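Bergþóra Toft was eating a cheese sandwich when I walked in, and she waved me to a chair with the hand that wasn't holding it. I'd been trying to get an hour with her since April. She writes the house rules for simulated robot work at Salcedo, a testing outfit that checks other people's training scenes before anyone is allowed to rely on them, and I had a whole page of questions about safety standards. We got to maybe four of them (my fault, I kept interrupting!).

I started with the obvious one. How do you write a rule for something that only exists inside a computer?

"Same way you write one for a shop floor," she said. "You say what has to be true before you press go, you say who checks it, and you say where it gets written down. People think a simulation is a free pass. Nothing breaks, nobody gets a pinched finger, so who cares? But the numbers that come out of it end up in a report, and then someone sets a speed limit on a real arm from that report. I care quite a lot."

Her rulebook is 43 pages long, down from 287 when she took it over from the previous editor. I asked what she threw out and she laughed. Mostly definitions, she said, plus an entire chapter on file naming that contradicted itself twice.

What's left is blunt. Every rendered view gets looked at by a person before a batch is released, and that person can't be whoever built the scene. Lights are logged along with everything else that changes from run to run. If a camera view doesn't show the working parts of the robot, it can stay in the set, but it can't be used as evidence that a grasp happened. That last one is rule 29, and it's the one she gets the most email about.

She turned her monitor around so I could see what she'd been reviewing that morning.

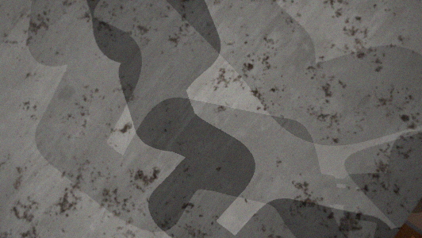
Speckled gray stone under layered shadows, from a simulated scene.

My first reaction was that it looked like a countertop in a nice kitchen with the blinds half open. Toft seemed pleased with that. "Okay, so tell me where the gripper is," she said. I looked for a good while and told her I couldn't find one. "Right, me neither. So under 29, what can I say about a grasp from this? Nothing. I can talk about the surface and I can talk about the light, and then I have to stop typing."

I pointed at the darkest shadow, the big bulging one near the middle, and asked if she could work out what was casting it. She shook her head. You can guess, she told me, and the guessing is where reviewers get themselves into trouble. They see a curvy outline, decide it's a finger or a wrist, and write that down as if they'd seen the thing itself. Her rule is that a shadow goes into the notes as a shadow.

"And look at all the brown flecks," she went on. "A person knows that's a pattern in the stone. Does your detector know? Does it still know when half the fleck is in shade and half isn't? I want that tested, I want it tested on purpose, and I want the failures kept." The keeping part matters to her a lot. Salcedo asks for 1000 reviewed views per scene, bad ones included, and she's sent batches back for being too clean.

I wondered if that made her unpopular. She thought about it for longer than I expected. "With people on a deadline, sure. Then they come back six months later wanting to know why something went wrong, and the notes are there, so we're friends again."

We did get onto real hardware in the end. Her view is that simulation rules and floor rules should use the same words, so that "stop" and "clear" and "reviewed" don't mean one thing on a screen and another next to a moving arm. She's been trading drafts on that with a group at Hivotano, and they've been stuck on "clear" for weeks. I asked which side was being stubborn. "Oh, me," she said, and went back to her sandwich.

Before I left I asked what a small team should do if they only have time for one thing. She told me to have them swap reviewers, every batch, even if there are just two of them and they share a desk. Then her phone rang and I let myself out.

Recent posts
Ainhoa Soler on writing stop rules people will read
What Barnum changed in its robot cell checklist
Reader mail: who signs off on a simulated test?
A morning with the Zavero training team
Keeping a failure log without losing your mind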